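Zonmont drilled 44 holes at its Lesville copper project before it told shareholders what the metal might cost to get out of the ground. I think that order is wrong, and small explorers follow it far too often.

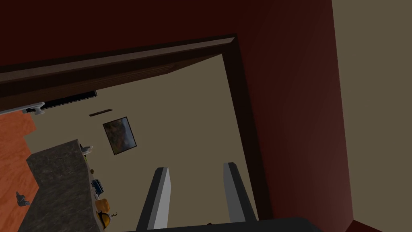 A long hit makes a good headline. Zonmont's best was 203 meters, and the shares rose on it. The metallurgy came 16 months later, buried on page six of a quarterly report.

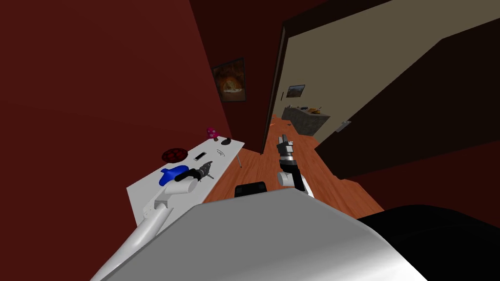 Khalil Shboul, who runs the company, says early test work wastes money. I disagree. A few recovery tests cost less than one deep hole. Investors should ask for them before the next share issue, and hold back their cash until they get them.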